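Server room

A server room is a room set aside for running and storing computer servers and the network equipment that connects them. Small organizations often have a single room of this kind, while larger ones may use a separate building, usually called a data center. The line between the two is loose.

History

Early computers filled whole rooms, so the machine and the room were planned together. As computers shrank, many offices moved their equipment into closets and spare storage rooms. Heat and tangled cabling made these spaces hard to work in, and purpose-built rooms became common again once businesses began to depend on e-mail and shared files.

Racks and mounting

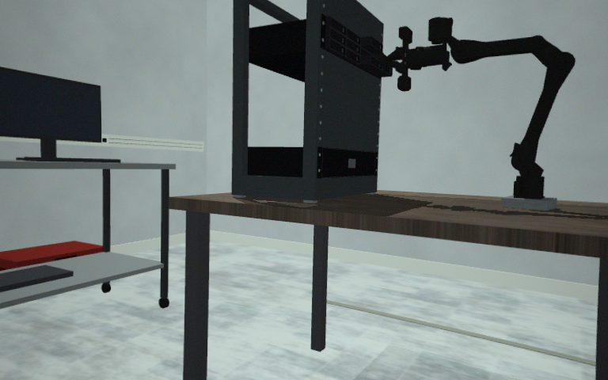
Most equipment is made to fit a rack 19 inches wide. Height is measured in rack units, each 1.75 inches. Heavy items such as battery units are normally placed near the bottom to keep the rack stable. Open-frame racks allow easy access from the sides and cost less than closed cabinets, which can be locked and give better control over airflow.

Cooling

Nearly all the power used by a server ends up as heat. Rooms are often laid out in alternating cold and hot aisles, with the fronts of the machines facing the cold aisle. Empty rack spaces are covered with blanking panels so that warm air does not flow back to the front. Older rooms were kept very cool, but many operators now allow higher temperatures to save energy.

Floors and cabling 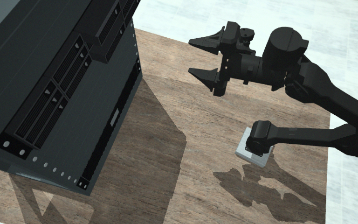
Raised floors were long the usual choice, with cold air and cables running underneath. Newer rooms may have a solid floor and overhead cable trays instead - a layout that makes cables easier to reach. Power and data cables are generally kept apart.

Fire protection

Water sprinklers can damage running equipment, so some rooms use a clean agent gas or a pre-action system, in which the pipes stay dry until a detector is set off.

See also

Data center
Colocation
Uninterruptible power supply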